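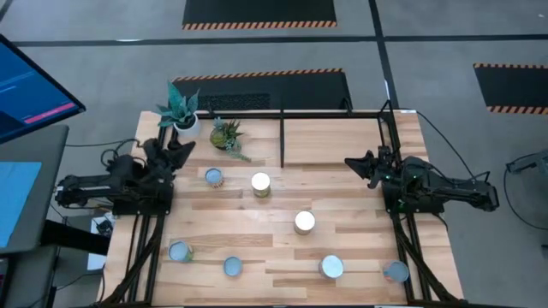 Unit 2: Weatherstripping and Glazing for Older Wood Windows

Home Repair Fundamentals, evening section
Instructor: Trinidad Godoy
Shop sessions: Thitima Pongsiri

Read this before the shop session. The first part covers how air gets through a double-hung window, the second covers weatherstripping, and the third covers glazing putty. Storm windows are in Unit 3.

Where the air comes in

A double-hung window has two sash that slide past each other in a frame. It leaks in these places:

- between the bottom rail of the lower sash and the sill
- at the meeting rails, where the two sash overlap
- along both sides, between the stiles and the jambs
- at the top of the upper sash, especially if it has slipped down a little
- around the glass, where putty has cracked or dropped out
- behind the casing, where the frame meets the wall

The last one is often missed. If the casing is cold to the touch on a windy day and the sash are tight, the gap is in the wall, and weatherstripping will do nothing for it. Caulk the joint between casing and plaster, or pull the casing and fill the cavity with low-expansion foam. Ordinary foam can push the jambs inward until the sash bind.

To find leaks, close and lock the window and hold a strip of tissue paper near each joint. Do this in November or later, when there is a real difference between indoor and outdoor temperature. Mark moving air with painter's tape. Some people use an incense stick, which also works, but keep it away from curtains.

Check the lock before you buy anything. A sash lock pulls the meeting rails together and presses the lower sash down and the upper sash up. On many old windows the lock has been painted over or has lost a screw. Reseating the lock with longer screws sometimes fixes half the problem.

Types of weatherstripping

Spring bronze. Thin metal strip nailed into the jamb channel, with one edge flared out to press against the sash. It lasts for decades and cannot be seen with the window closed. It takes patience to install and the sash must come out. Nail the edge nearest the room on the lower sash and leave the flared edge facing the outside. Check the direction before you start nailing.

Interlocking metal. Two pieces that hook together, one on the frame and one in a groove cut in the sash. Very tight, but the groove has to be cut with a router and the fit is fussy. We will look at a sample but will not install any.

Silicone bulb. A hollow tube on a thin fin. The fin presses into a narrow groove called a kerf. Good for the bottom rail and the head of the upper sash, where the bulb is squeezed straight down. Poor on the sides, where sliding rolls it and tears the fin.

Pile, or brush. Dense fibers on a backing strip. Slides easily, so it suits the stiles and meeting rails. Paint ruins it. Install it after the finish coat has cured.

Adhesive foam. Cheap and quick. It flattens within a season or two and leaves a residue. Acceptable for a rental or for one winter.

Most windows in this course will get spring bronze on the sides, pile or bronze at the meeting rail, and silicone bulb at the sill.

Measuring

Measure each window separately, even when they look the same. Old openings are seldom square. For the jamb strips, measure the full height of the sash plus 2 inches, so that the strip still touches when the sash is slightly open. For the bottom rail, measure the sash itself and not the opening. Write the numbers on tape and stick the tape to the sash.

Sample takeoff, Vekmont house, second floor:
Windows: 10
Silicone bulb, bottom rails: 53 feet including waste
Remaining windows have storms in good condition and were left for a later phase.

Glazing putty

Putty does two jobs. It sheds water off the face of the glass and it seals the edge. It does not hold the glass in place. Glazing points do that.

Removing old putty. Loose putty comes away with a stiff putty knife. Do not lever against the glass. For hard putty, warm it with a steam box or an infrared heater. A heat gun is faster but cracks glass, and it can put lead into the air if the paint is old. Assume any paint on these sash contains lead unless it has been tested. Wet scrape, wear a fitted respirator, and clean up with a HEPA vacuum.

Preparing the rabbet. Scrape to bare wood, remove the old points, and brush on one coat of oil-based primer or a half-and-half mix of boiled linseed oil and mineral spirits. Dry wood pulls the oil out of new putty and the putty crumbles. Rags with linseed oil on them can catch fire by themselves. Lay them flat outdoors to dry or put them in the metal can with the lid.

Setting the glass. Run a thin bed of putty around the rabbet, press the pane in with even pressure near the edges, and set the points. Space them no more than 10 inches apart, with at least two on every side. Squeeze-out on the inside face is normal and gets trimmed later.

Facing. Knead the putty until it is soft, pack it in firmly, and draw the knife along in one pass at a steady angle. The top of the putty should line up with the inside edge of the wood, so it can't be seen from indoors. If a line goes badly, pull it off and start again.

Painting. Wait until the putty has formed a skin, following the label on the can. Lap the paint slightly onto the glass, so that water can't get in behind the putty.

Terms to know

Stile: vertical side piece of a sash
Rail: horizontal piece of a sash
Muntin: thin bar between panes
Parting bead: strip that separates the two sash in the jamb
Stop: molding that holds the lower sash in from the room side
Rabbet: the step cut in the wood where the glass sits

Before the shop session

Bring safety glasses, a stiff putty knife, and one sash if you have one to work on, up to 18 pounds. Tell Thitima ahead of time if the glass is already broken. The worksheet on leak testing is due 11/11/18 and should cover at least two windows.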